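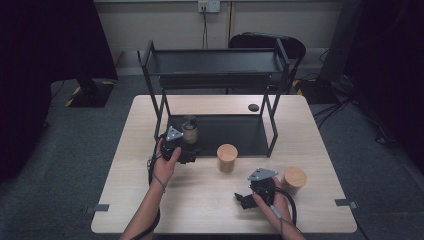
Black two-tier rack on a light wooden table

Nerkero Two-Tier Rack
Item no. 987

Open metal rack for a desk, counter or entryway. Two shelves, four legs. Width 42 cm. Weight limit 7 kg per shelf. Ships flat from our Grastville warehouse with screws and a hex key. Wipe with a dry cloth. Do not use outdoors.
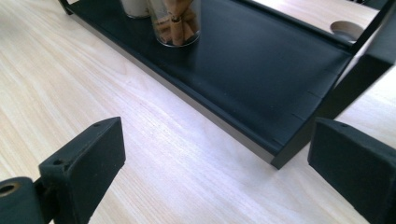 Tray with low raised sides

Spare foot pads are sold in packs of 20. The white version returns in September.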